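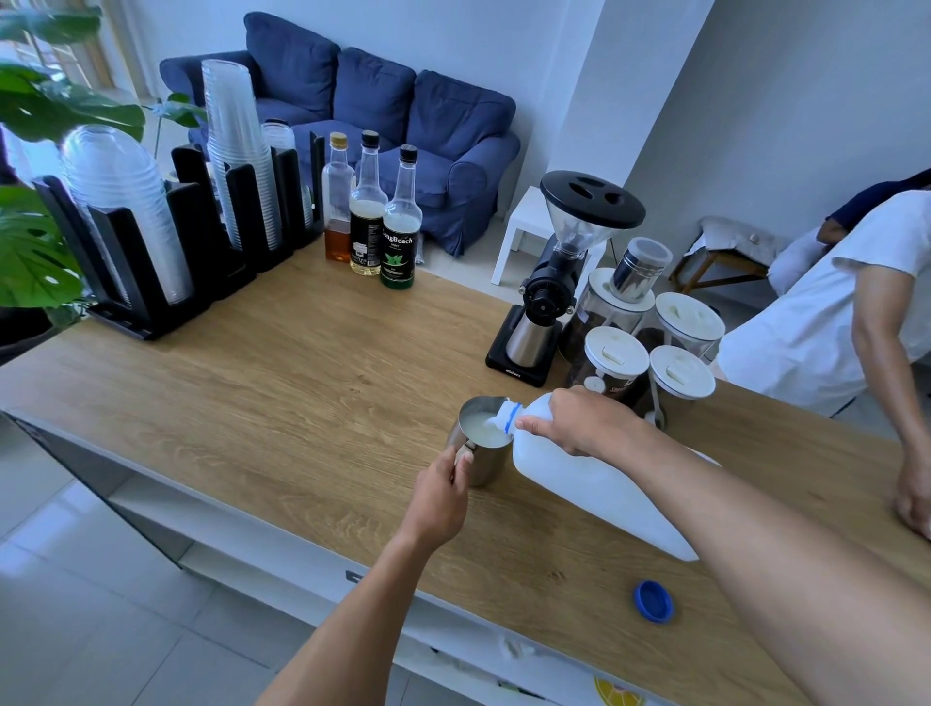 Dundero cafes start returning deposit on milk jugs

DUNDERO - Customers of small cafes in Dundero can now bring back their empty plastic milk jugs and receive 20 cents for each one. The program started this month in the old market district and will continue until the end of spring, the town office said in a short statement.

The idea comes from Fonaline, a small company which collects and washes used packaging for dairies in the region. Until now it worked only with schools and with two hotels near the train station. The cafes are a new step for the company, and a more difficult one. A school empties many jugs in one morning and keeps them together in one place. A cafe empties them one by one during the whole day, and usually there is little space behind the counter.

For this reason the company gives every cafe a folding crate with a lid. The crate holds 20 jugs and fits under a normal sink. When it is full, the staff put it outside the back door before seven in the morning, and a van takes it to the washing hall in Prireck. The cafe receives a clean crate at the same time, so it does not stay without one.

Households can take part also. They should rinse the jug with cold water, put the cap back on and bring it to any cafe with a green sticker on the door. The money is paid in cash or taken off the price of a drink. Jugs which contained oil, paint or cleaning liquid are not accepted, even if they look clean. Glass bottles are also not part of the program, but Fonaline says it may add them next year.
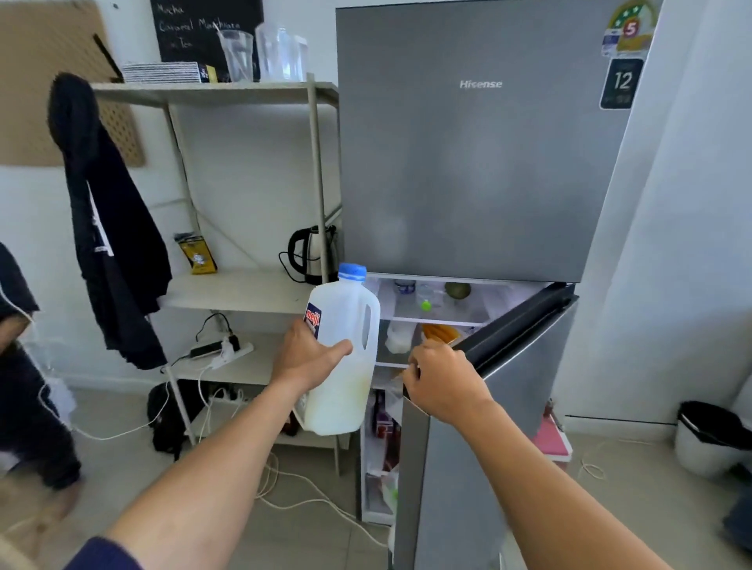
In total 49 cafes and bakeries have signed the agreement. The town office expected fewer, and the first order of crates was too small. Some of the places on the east side of the river are still waiting for their crate and will begin one or two weeks later than the others. A list of the open collection points hangs in the library and in the entrance of the town hall.

The biggest of the participants is Choi, the bakery and coffee house with three shops in the center. It took part in a test during the winter. According to the bakery, the most common problem in the test was the smell. Jugs that were not rinsed became sour after one day, especially in the shop where the heating pipe goes behind the sink. The bakery now rinses all jugs again after closing, and it asked the company to collect its crates every morning and not every second morning.

Not everybody is satisfied with the amount of the deposit. The local association of shop owners wrote to the town council that the work of taking the jugs, checking them and paying the money costs more than the cafes receive for it. Each cafe gets a fixed payment of 100 dollars for the whole period. The association asks for a payment that grows with the number of jugs. The council will discuss the letter at its next open meeting, which begins at six in the evening.
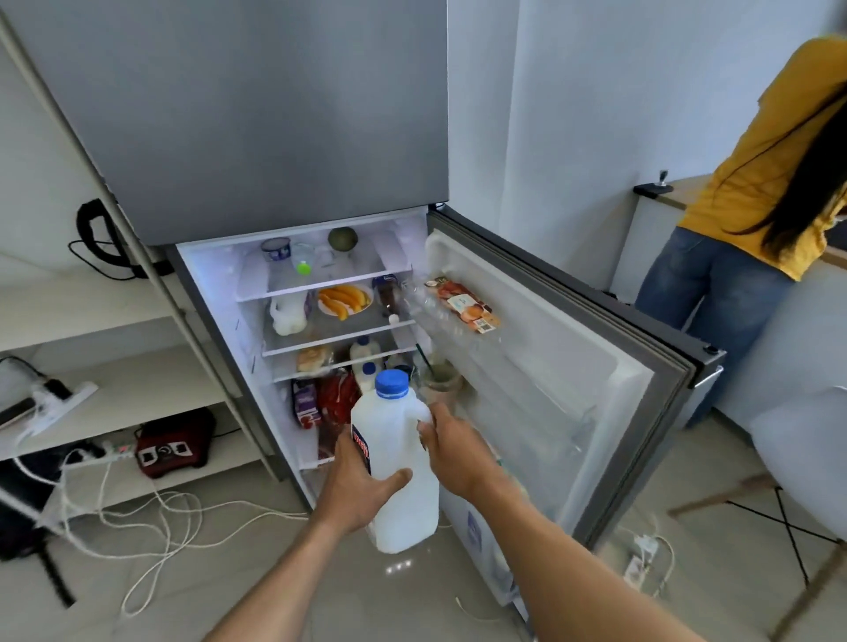 After washing, the jugs are not filled with milk again. The rules for food packaging do not permit this for the type of plastic that is used now - it can keep small scratches where dirt stays. The material is cut into flakes and sold to a factory that makes garden pots and pipes. The caps are separated by hand, as they are made from another plastic and would spoil the color of the flakes.

The town already collects plastic from homes every second week, and that service does not change. People who do not live near a cafe in the program can continue to put their jugs in the normal bin, but without receiving a deposit. The office asks residents not to leave jugs in front of the cafes when they are closed. During the test in winter the wind carried some of them down to the river path.

Cafes that want to join later can ask for a form at the desk on the ground floor of the town hall, or by telephone in the morning hours. The form is also available in large print.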